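Storage & Backup > Show us your drive mounts

slats_and_rails
Posted March 7, 2009
So the Govach caddies are discontinued, and the last seller wanted $17 apiece for plastic that snaps if you look at it. I've gone over to light gray mounts and I'm not going back. Drive is a 62 gig pull from the old office in Cunville, so if it dies I'll hold a very small funeral.
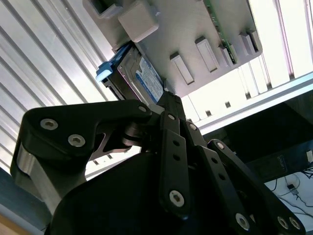
Drive up against the mounting panel.

dustfilter
I give it until September. Plastic creeps. Put a warm drive on it and you've built a slow-motion trapdoor.

slats_and_rails
My last steel bracket rattled so loudly I thought the dishwasher was on. I'll take slow motion.

hunden_hank
What's the chunky block along the top edge for? Looks like it could hold up a porch.

slats_and_rails
Locating block. First version was thinner and I leaned on it. There is no first version now.

platter_chatter
Got another angle? Can't tell a thing about the tray from that one.

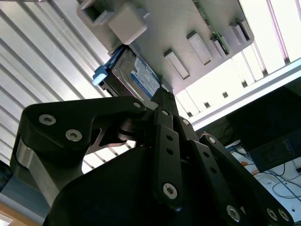

Tray from underneath, blue tab on the left end of the drive.

platter_chatter
OK, that's better. I like the row of tabs along the lower edge. Don't like a circuit board that close to them – one careless shove and you're shopping for parts.

dustfilter
Still plastic.

slats_and_rails
It's printed, yes. So is money.

hunden_hank
Keep the blue tab whatever you do. I cut the tabs off all mine to save space and now I get drives out with a butter knife.

dustfilter
A butter knife. And I'm the one being difficult about materials.

backup_barb
We ran almost 400 drives at Chisholm on metal sleds and the sleds outlived the company. But for one drive at home? Print it, keep a spare, move on. And copy your stuff off that thing tonight.

slats_and_rails
Copy it to what

backup_barb
Oh no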